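Busco gente para el coro de Urnora (y no, no hace falta saber cantar)

¡Hola a todas y a todos! Llevo tres años juntándome con un grupo de vecinos para cantar en la sala de atrás de la librería Samia, y por fin nos hemos decidido a abrir la puerta. Hasta ahora entraba quien conocía a alguien, y así nos hemos quedado con muchas contraltos, un par de bajos muy cumplidores y una escasez de tenores que ya da un poco de risa. Así que va esta convocatoria, escrita por mí de madrugada y revisada por nadie, perdonad las erratas.

Buscamos 16 voces nuevas. De cualquier edad a partir de los 16 años, con o sin experiencia, con o sin solfeo. Yo misma no leía una partitura cuando empecé y sigo leyendo regular. Aprendemos casi todo de oído, con unas pistas de audio que grabo en casa para cada cuerda, y quien quiere se lleva además el papel.

¿Qué cantamos? Pues de todo un poco: habaneras, alguna cosa renacentista que nos queda grande, dos boleros, una nana en gallego que a mí me hace llorar siempre en el mismo compás y bastante canción popular arreglada para cuatro voces. Se admiten propuestas. Este año tengo muchas ganas de meter algo de zarzuela y me van a tener que convencer muy bien para que no lo haga.

Ensayamos una tarde a la semana, de siete y media a nueve, y luego quien puede se queda a tomar algo. La sala es pequeña pero suena bonito (tiene techo alto y suelo de madera) y en la librería nos dejan el piano vertical, que está afinado casi siempre. Traed agua, un lápiz y calzado cómodo, que se canta de pie más rato del que parece. Para la pausa, si os apetece, también vuestra taza.
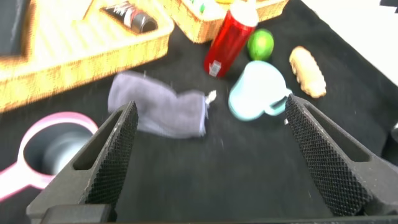
Yo me apunté el año pasado con un miedo horrible a desafinar y al segundo ensayo ya se me había olvidado, lo que sí pediría es que avisen de que las canciones se te quedan pegadas toda la semana. Queda avisado, y con razón: yo he hecho la compra entera tarareando la línea de las contraltos.

Ahora, la parte práctica. La cuota es de 40 euros por trimestre y con eso pagamos fotocopias, el afinador y el seguro. Si para alguien es un problema, que me escriba y lo hablamos sin ningún apuro, de verdad, que no se quede nadie fuera por eso. El primer mes es de prueba y no se paga nada.

No hay audición. Lo que sí hago es un ratito a solas con cada persona nueva para ver dónde está cómoda su voz: unas escalas, una canción que os sepáis (el cumpleaños feliz vale perfectamente) y ya. Son diez minutos y se pasan volando.

Os pido dos cosas a cambio. Una, que vengáis con regularidad, que si faltan la mitad de los bajos aquello se hunde. Y otra, que contéis con el concierto de octubre, en el auditorio de Bredau, que tiene 468 butacas y que me quita el sueño desde que firmamos la reserva. Antes haremos algo mucho más casero al aire libre, junto al quiosco del Park, sin escenario y con la familia sentada en la hierba.

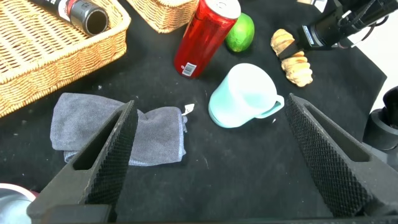

Taza y paño sobre la mesa.

Para apuntaros, pasad por el mostrador de Samia y dejad nombre, teléfono y, si lo sabéis, vuestra cuerda. Si no lo sabéis, poned «ni idea», que es lo que pone casi todo el mundo. Yo os llamo. También podéis venir directamente a escuchar un ensayo antes de decidiros, sentados al fondo, aunque os advierto que al fondo se acaba cantando igual.

El plazo está abierto durante todo junio de 2022. Si se llenan las plazas haré lista de espera, menos para tenores. Los tenores, que vengan cuando quieran.

¡Nos vemos cantando!

Comentarios

Maruxa_77
¿Se puede ir con el carrito del bebé? Es tranquilo, por lo general.

Coro de Urnora
¡Claro que sí! Hay sitio junto a la puerta y no hay escalones.

pepe el de la esquina
Soy barítono, ¿eso dónde cae?

Coro de Urnora
Con los bajos, o con los tenores si te dejas engañar. Pásate y lo vemos.

Lourdes
Yo canté con vosotros el primer año y lo dejé por los turnos. Ahora salgo a las seis, así que me tenéis allí. ¿Seguís con la nana?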